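Usden Tattoo Motif Collection: Data Card
Version 12, released Nov 21, 2021

Summary

The Usden Tattoo Motif Collection is a set of short text records on tattoo designs and the meanings people attach to them. It was compiled by the Hundance archive for use in design history, cultural studies and text classification. The collection holds 892 records under 20 motif headings, among them anchors, swallows, daggers, roses, compasses and moths.

Contents

Each record consists of a motif heading, a body placement, a style term (for example, traditional, blackwork or fine line), a statement of meaning in the wearer's own words, and a language code. Of the records, 169 carry a second statement of meaning, entered where the wearer reported that the design had come to stand for something else over time.

Records are supplied as one comma-separated file in UTF-8. Empty fields are left blank and should be read as "not stated."

Collection and Review

Statements were submitted in writing by adult wearers through the Raju intake form. Names, studio names and exact dates were removed before entry. Spelling was left as submitted. Motif headings were assigned by two reviewers working separately, and disagreements were settled by a third.

Known Limitations

Placement terms are uneven. "Forearm" and "lower arm" both occur and have not been merged. Floral motifs are overrepresented, and designs with religious content are few. The collection should not be used to infer the beliefs, origin or group membership of any individual.

Illustration 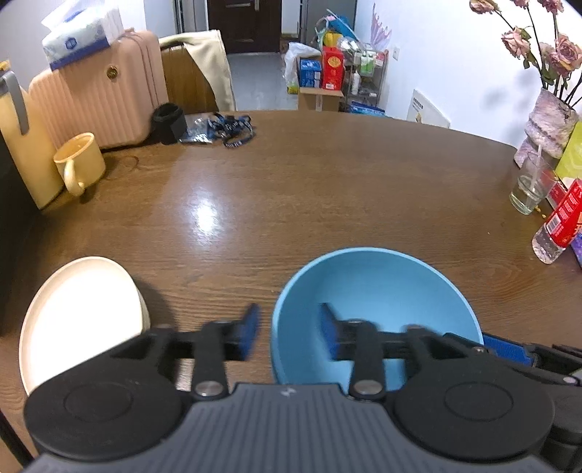 Plate and bowl on a round wooden table.

Access and Terms

The file is available for research and teaching on written request to the Hundance archive. Redistribution of single records is permitted with credit; redistribution of the full file is not. Derived works, including the Rellik style index, should state the version number used.

Corrections

Wearers may ask for a record to be changed or withdrawn at any time. Corrections are entered in the next numbered version and listed in the change log.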